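Costuvbridge Shared Kitchen – progress report for June
For: Tollen small grants
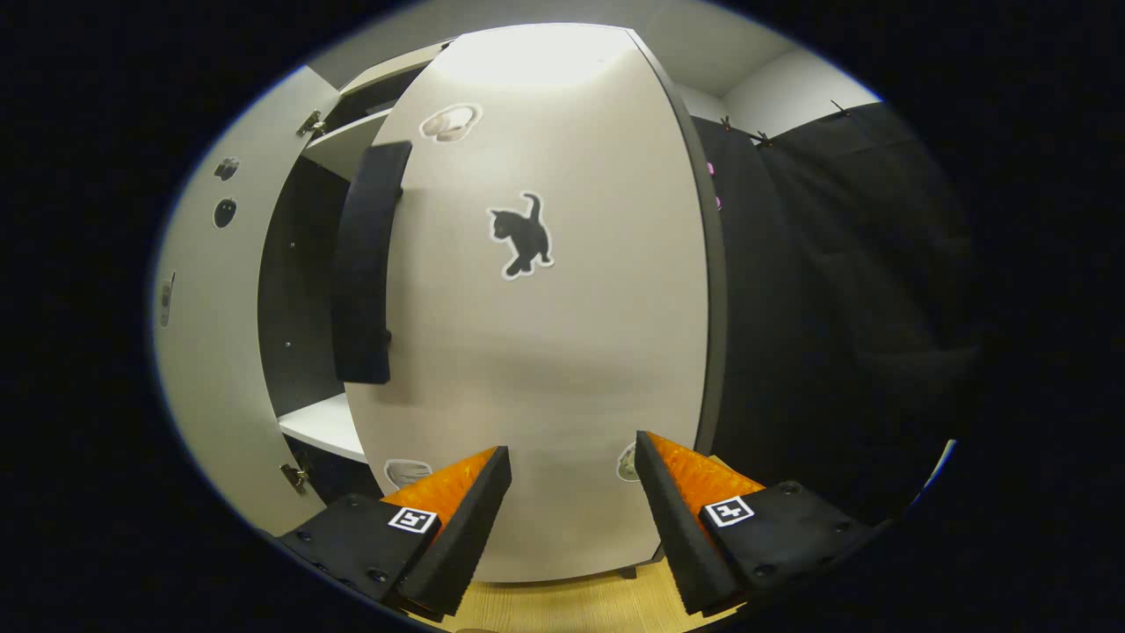 Ekaette Bashir
Kitchen lead, Costuvbridge

Short one this month, sorry, we've been flat out. Main points first, money at the end.

Cupboards and doors
All the white doors have been washed down, inside and out. Long black handles are staying, they're solid and everyone can get a grip on them. Stickers are staying too. I know the plan said "plain fronts throughout" but the black kitten is how half the kids know which door is which, and Musa Onuoha tried one of the others with warm water and it brought up a bit of the surface. So – left alone. Please take "plain fronts" off the June list, I'd rather not carry it over again.

Two hinges replaced on the wall side. One more is on order from Usman, should be here before the next report. That door opens fine but drops a little when you close it, so there's a note on it for now.

Sorting
Slower than we said. We'd planned to have the dry goods and the pans done by the end of the month. Dry goods done. Pans about half. Reason is mostly people – Obinna Okeke was away and the evening group can only do 20 minutes before they need the counters to cook on. Uwe Sauerland has offered a full morning and we'll take it.

Anything chipped or without a lid went in the boxes by the back door. Erkonholm will collect, they take pans and crockery but not plastic. Plastic goes in our own recycling, which fills up fast, we may need a second bin for a few weeks.

Labels: printed, not up yet. First batch came out with "flour" spelled wrong so Tobiloba is redoing those. Big print, one word each, same height on every door so peple don't have to hunt.

What changed from the plan
– Stickers kept (see above)
– Shelf liner bought in plain gray, the washable kind, because the patterned one was out of stock
– Baking things moved down to a low shelf, asked for by the lunch group

Money
Grant was 4,000. Spent to date 603, mostly hinges, liner and cleaning stuff. Receipts are in the folder, one missing for the liner, Tobiloba Babalola is chasing the store for a copy. Another 200 set aside for the last hinge and a step stool. Don't expect to go over on this part. The rest is still for the counter work and we haven't touched it.

Next
Finish pans. Labels up. Hinge on when it arrives. Get a second quote for the counter, the first one left out taking the old top away.

One question for you – can the step stool come under "fittings" or does it need it's own line? Need to know before I order it. Best time to call is after 4, kitchen phone not my cell.

E.B.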